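Ergate Steel Seed Plate – Backup for Your Wallet Recovery Phrase 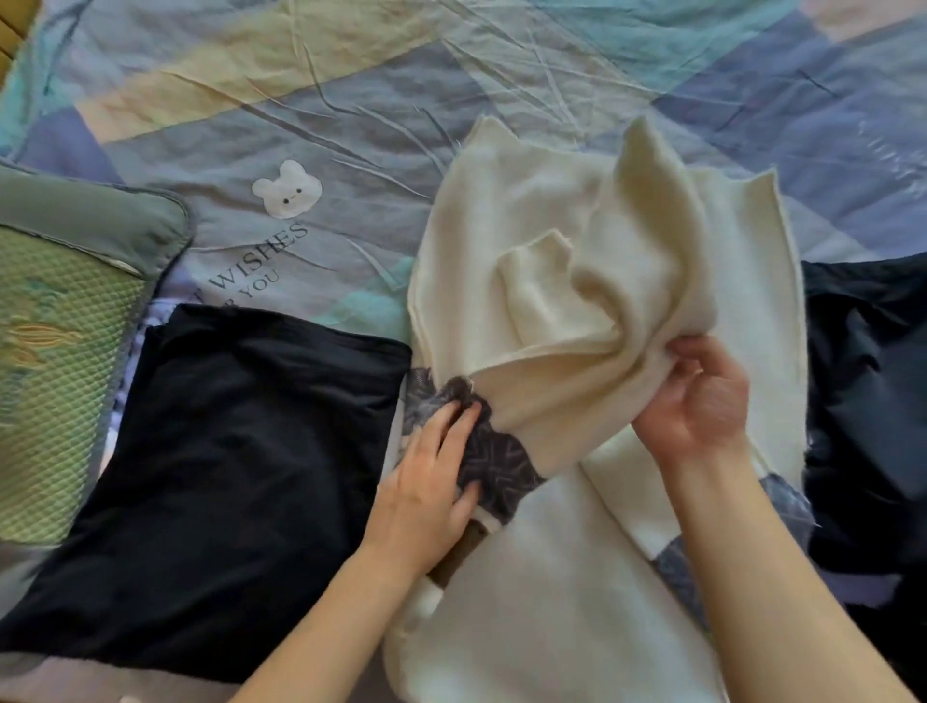
A recovery phrase is the row of words your crypto wallet shows you once, on setup day, before trusting you with it forever. Most people write it on the nearest piece of paper, and the nearest piece of paper then begins a life of its own. It gets folded into a book, or it goes in the bedroom under the knitwear, where one good shake could send your savings under the bed. The Ergate is a steel plate you stamp the words into. It is heavier than paper and much harder to mistake for a receipt.

What you get

One plate, one cover plate, 3 screws, a letter punch set and a small hex key. The hex key will be lost by November, so any standard one of the same size will do. We also include a sheet of practice metal, and we suggest you use it. Everyone's first letter S comes out looking like a 5.

How it works

You punch the first four letters of each word into the grid. On the standard English word list, four letters are enough to tell every word from every other. The plate holds 24 words. If your wallet uses 12, leave the other side blank or stamp something rude on it – the plate has no opinion.

Do it on a solid surface. Haziq Nair, who designed the grid, stamped his first one on a glass desk and now has a different desk.

What it doesn't do

It won't protect you from a fake support agent, a bad exchange, or a coin named after somebody's dog. It won't tell you what the price is doing. Anyone who finds the plate can read it, so think about where it lives. Taped to the monitor is a poor choice, and so is a photo of it in your phone.

Versions

Ergate Turham: brushed finish, rounded corners.
Ergate Mekdale: same plate, matte black, costs more, holds exactly as many words.
Ergate Pasaribu: two plates, for people who want a copy at a second address.

Shipping and returns

Orders go out in a plain box with no mention of crypto on the label. Unstamped plates can be returned. Please don't send back a stamped one, even if you're very unhappy with it.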